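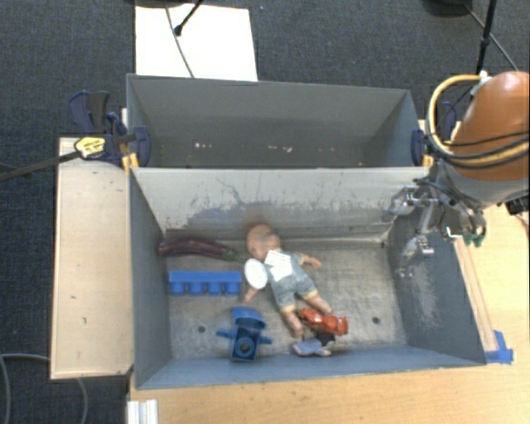
The club's volleyball season for the under-tens begins again in August, and I want to use my part of this newsletter to explain how we will teach the serve this year. Last season we made some mistakes, mostly mine, and I think the parents have the right to know what will be different. The biggest change is that in the first weeks the youngest children will not serve from the line at all. They will stand close to the net, they will throw before they hit, and the things they throw do not need to be balls. A grey bin with toys in it, with a baby doll in a short-sleeved romper and a dark purple eggplant, is for a child of seven a much friendlier thing than a rack of hard new volleyballs. A soft toy or a rolled sock goes over the net with the same movement of the shoulder, and the child learns where the elbow must be before she learns to be afraid of her wrist.

I came to coaching from the adult league in Teltau, where I played for many years as a setter and where everybody already knew how to serve. When I took over the youngest group at Pryor I did what I had seen my own coaches do. I put the children behind the line, gave each one a ball, and asked them to hit it over. Most of them could not do it. The ball went into the net, or sideways to the benches, and after half an hour they were looking at the clock. The few who could reach the other side did it with a strange movement of the whole body, and we then spent the winter taking this movement away from them again. One mother told me in spring that her son loved everything in volleyball except the serve. I have thought about this sentence very often during the summer.

So, the new plan. For the first six weeks we use only the short court. The net will be lowered, and the serving place will be marked with tape, three big steps away from the net. When a child can bring the ball over from the tape in a calm way, she moves one step back. She does not move back because her friend moved back. I will ask the parents on the bench to help me with this, and the help I need is mainly silence. Last year I heard many kind voices calling "come on, from the real line!" and I understand the feeling very well, but it makes the child hurry, and a hurried serve is a bad serve.

The underhand serve stays allowed for the whole season in this group, also in matches. I know that some clubs in our district want to see the overhand serve earlier. At the spring meeting in Esier there was a long discussion about it, and I was on the side of waiting. An underhand serve that comes into the court gives us a rally, and in a rally all the children on the court have something to do. If every second serve is lost, then the players at the back can stand there a whole set and touch nothing. My own opinion is that a child who has played many rallies will want the overhand serve by herself, and will learn it faster when she wants it.

For the training itself, each session will have the same order, so that the children know what is coming. We start with running and catching games, then throwing over the net in pairs, then serving, then a small game to finish. In the old plan the serve came at the end, when everybody was tired and hungry. Now it comes when the arms are warm and the heads are still fresh. The small game will be played with catching allowed, so the receiving child may hold the ball for a moment before she passes it on. Older players in the club sometimes laugh at this, but I would like to remind them that they also began this way, and in some cases I was there.

The light balls that we ordered after Easter have arrived. They are softer than the old ones and do not sting on the forearm. Please do not let the children take them home in the sports bag by accident, as happened with the pumps. The old balls we keep for the teenagers, who in any case prefer them. If a family wants to buy a ball for the garden, please ask me first which weight is good. The heavy ones from the supermarket are cheap, but a child can get sore fingers from them, and then she does not want to come to training.

Some words about practice at home. I am asked about this every year, and the answer is that very little is enough. A few minutes of throwing and catching in the garden or in the park is good. Throwing against a wall is also good, if the neighbors agree. The throwing hand should start behind the ear, with the elbow high, and the opposite foot should be in front. This opposite foot is the point where I would be most thankful for your eyes. A right-handed child puts the left foot forward. Almost all of them do it the wrong way at the beginning, and if it is corrected early, in a friendly voice, it is gone in a week or two. If it is corrected late, it takes a season. I say this from experience with my own left foot.

Please do not film the serve in slow motion and show it to the child after training. One family did this last year with the best intention, and the girl began to think about her fingers during every serve. At this age they should look at the place where the ball must go. I put a hoop on the floor on the other side and tell them to hit the hoop, and this works better than all my explanations about the hand.

The tournament at Vumusis will take place again in late fall, and we plan to go with two teams if enough families can drive. It is a friendly event, there is no table and no final, and every team plays the same number of matches. The organizers have told us that the gym has room for 36 teams this time, in two waves, and that our age group plays in the morning. The first whistle is at 9:30, which means we must leave Pryor early, and I ask everybody to give the children a real breakfast before the ride. There is a small stand with sandwiches, but last year it was already empty at eleven. Knee pads are not required by the organizers. I recommend them anyway, the floor there is harder than ours.

I also have to write about money for a moment. The club collected 1570 dollars with the bake sale and the summer raffle, and all of it goes to the youth groups. A part has paid for the soft balls and the lower net posts. What is left will cover the entry fee at Vumusis, so the families will only pay for the gas. I want to say thank you to everybody who baked, and also to everybody who bought more cake than they could eat.

For new families: your child can come three times without signing anything. She needs indoor shoes with a light sole, a bottle with her name on it, and hair that is tied back if it is long. No earrings and no bracelets, please, also not the soft ones made of thread. If your child is shy, you may sit on the bench inside the gym during the first sessions. After that I prefer that the parents of the youngest group wait upstairs, where there is a window to the court and a coffee machine which works most of the time.

We still need one more adult who can help on the court during the serving part. You do not need to have played volleyball. The task is to stand on the other side, roll the balls back under the net, and tell me when a child is standing too close to another one. It takes twenty minutes. Last season I had a grandfather doing this for the older group, and the players asked for him when he was on vacation.

If you have questions, please speak to me before training and not after it. After training I have to take down the net with the next group already waiting, and I do not listen well with a net post in my hands. You can also leave a note in the club mailbox next to the door of the gym. I empty it every week and I answer everything, sometimes slowly.

Training times for all groups are on the board in the hallway. The under-tens start at 4:15 in the afternoon, and the door is open ten minutes before.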